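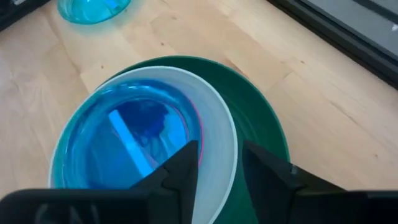

3/12/23
수신: Gavin Tennant
작성: Yaowalak Boonchu
건명: 식기 정리 작업용 그리퍼 비교 시험 중간 보고

지난 보고 이후 진행한 내용과 남은 일정, 예산 관련 요청 사항을 정리합니다. 시험 대상은 Trora 2지 그리퍼와 Lonel 2지 그리퍼이며, 손목 카메라는 두 조건 모두 같은 것을 씁니다. 제어기는 기존 Umex를 그대로 유지했습니다.

## 1. 진행 현황

계획한 시험 4000회 가운데 1882회를 마쳤습니다. 일정보다 조금 늦은 상태입니다. 늦어진 원인은 두 가지입니다. 첫째, Lonel 그리퍼의 체결 플레이트가 팔 쪽 볼트 구멍과 맞지 않아 다시 가공했습니다. 둘째, 손목 카메라를 교체 장착할 때마다 보정값이 달라져 초반 기록 일부를 버리고 다시 찍었습니다. 버린 기록은 위 횟수에 넣지 않았습니다.

작업 종류는 다음과 같습니다.

- 단독으로 놓인 그릇 집어 옮기기
- 접시 위에 그릇 올리기
- 겹쳐진 그릇에서 맨 위 것만 들어내기
- 그릇 안에 물건이 든 채로 옮기기

앞의 두 작업은 두 그리퍼 모두 끝났습니다. 세 번째는 Trora만 끝났고 Lonel은 진행 중입니다. 네 번째는 양쪽 다 예비 시험 단계입니다.

## 2. 식기 구성

밝은색 나무 상판 위에 진녹색 접시, 흰 그릇, 반투명 파란 그릇을 순서대로 포개고, 반투명 청록색 그릇은 따로 떼어 놓는 배치를 겹침 시험의 기본으로 삼고 있습니다. 흰 그릇은 접시 중앙에서 왼쪽으로 치우치게 놓습니다. 중앙을 정확히 맞춘 배치에서는 두 그리퍼의 차이가 거의 드러나지 않아 Lertchai Chaiyaporn의 제안으로 바꾼 것입니다.

## 3. 그리퍼별 관찰

**Trora.** 손가락 끝이 가늘어 그릇 테두리 사이의 좁은 틈에 잘 들어갑니다. 겹친 상태에서 위쪽 그릇만 잡는 작업은 안정적입니다. 다만 테두리가 넓은 그릇은 한쪽 손가락이 먼저 닿으면서 그릇이 돌아가는 일이 있습니다. 닫힘 속도를 최대치의 80%로 낮추면 줄어듭니다. 이후 시험은 모두 이 속도로 통일했습니다.

**Lonel.** 파지력이 크고 무거운 접시를 들 때 처짐이 적습니다. 손가락이 두꺼워 포개진 그릇 사이로 들어갈 때 아래 그릇까지 함께 무는 경우가 나옵니다. 접근 각도를 20도 기울이면 나아지는데, 이 경우 접시 테두리와 손가락 바깥면이 가까워져 여유가 줄어듭니다. 손가락 끝 덧댐 부품을 얇은 것으로 바꿔 재시험할 예정입니다.

두 그리퍼의 성공률 비교표는 세 번째 작업이 끝난 뒤에 제출하겠습니다. 지금 수치를 내면 작업 구성이 서로 달라 비교가 되지 않습니다.

## 4. 카메라

손목 카메라는 파지 직전의 손가락과 테두리 간격을 보는 데 쓸 만합니다. 문제는 반투명 식기입니다. 색이 바닥에 번져 보이거나 상판 반사가 강한 위치에서는 테두리 검출이 흔들립니다. 그리퍼 본체가 화면 아래쪽을 가리는 것도 남은 과제입니다. 카메라 브래킷을 조금 높인 시제품을 Ekkachai Duangkaew가 출력했고, 케이블이 손목 회전축에 걸리지 않는지 확인하고 있습니다.

노출은 자동에서 고정으로 바꿨습니다. 자동일 때는 팔이 움직이는 동안 밝기가 변해 같은 그릇의 색값이 시험마다 달랐습니다. 고정 노출로 바꾼 뒤에도 상판의 밝은 부분은 세부가 날아갑니다. 조명에 확산판을 대는 방법을 먼저 시도하고, 안 되면 편광 필터를 검토합니다.

## 5. 제어기

Umex에서 힘 제한값을 그리퍼별로 따로 저장하도록 설정을 나눴습니다. 그전에는 그리퍼를 바꿀 때 손으로 입력했고, 한 번은 Lonel 값을 Trora에 그대로 적용한 채 시험을 시작했습니다. 해당 구간은 폐기했고 장비 손상은 없습니다. 지금은 시작 전에 그리퍼 식별값이 맞지 않으면 동작하지 않습니다.

## 6. 12월 남은 작업

1. Lonel 겹침 시험 마무리
2. 얇은 덧댐 부품 장착 후 일부 조건 재시험
3. 높인 카메라 브래킷 적용 여부 결정
4. 내용물이 든 그릇 옮기기 본시험 착수

4번은 이번 달 안에 끝나지 않습니다. 착수까지만 목표로 잡았습니다.

## 7. 요청 사항

- Lonel 그리퍼 대여 기간 연장 승인. 공급사 Ríos와는 Lamai Khunthong이 협의했고, 서면 승인만 있으면 됩니다.
- 확산판과 예비 손가락 부품 구입을 소모품 항목에서 집행해도 되는지 확인 부탁드립니다. 총액 변경은 없습니다.
- 최종 보고서에 작업별 실패 유형 분류를 넣을지 여부. 넣는다면 영상 검토 시간이 추가로 필요하므로 미리 알려 주시기 바랍니다.

시험 기록 원본과 보정 파일은 공유 폴더의 기존 위치에 올려 두었습니다.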